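Laundry folding

Folding is the last step of doing laundry, after drying and sometimes ironing. Done by hand in most homes. Shirts, towels and sheets each have there own folds -- sleeves in first, then thirds.

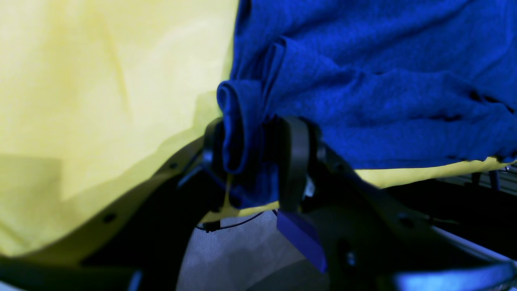
Fitted sheets are harder. Corners get tucked one inside another, then the sheet is laid flat. Hotel laundries like the one at Venurport use flatwork machines, up to 1000 sheets a shift.

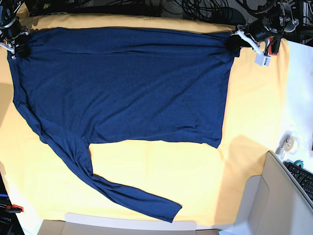
Navy long-sleeved shirt on a pale yellow cloth

Knits are folded, not hung -- hangers strech the shoulders.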